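Categoría: Informática en casa · Montaje y componentes
Lectura: 2 min

Reseña: la caja Brarnora Lutley, tras una temporada montando y desmontando

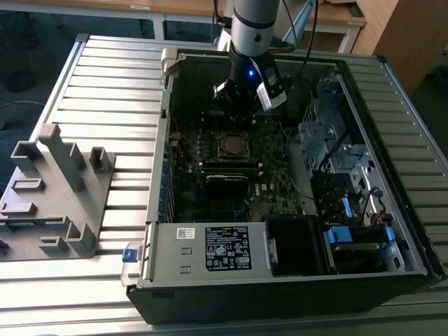 Placa y procesador a la vista, con la caja negra tumbada de lado.

Llevaba años con la misma torre heredada, de las que te arañan los nudillos cada vez que cambias un disco, y en septiembre me di el capricho de la Brarnora Lutley. Me costó 64 euros en Calimlim, una tienda pequeña que todavía te pregunta para qué la quieres antes de cobrarte (¡qué gusto!), y llegó bien embalada, con una bolsita de tornillos separados por tipo.

Lo mejor es el espacio para trabajar. Pude meter las dos manos sin contorsiones, los bordes están rematados con cariño y los pasos de cable caen donde uno los busca. También me gustó la bandeja de discos, que sale sin herramientas, aunque la primera vez hay que tirar con ganas y da un poco de miedo.

Menos contenta estoy con los ventiladores de serie. A 1000 revoluciones ya se oye un zumbido finito que de noche, con la casa en silencio, acaba cansando. Los cambié por dos Sakorance que tenía guardados y ahora duermo la siesta al lado sin enterarme. El filtro inferior, además, encaja regular y hay que levantar la torre entera para limpiarlo, una lata si tienes gatos como yo.

¿La volvería a comprar? Sí, por ese precio sí. Si pasara de 100 euros miraría otras con mejor ventilación.

14 comentarios · 64 veces compartido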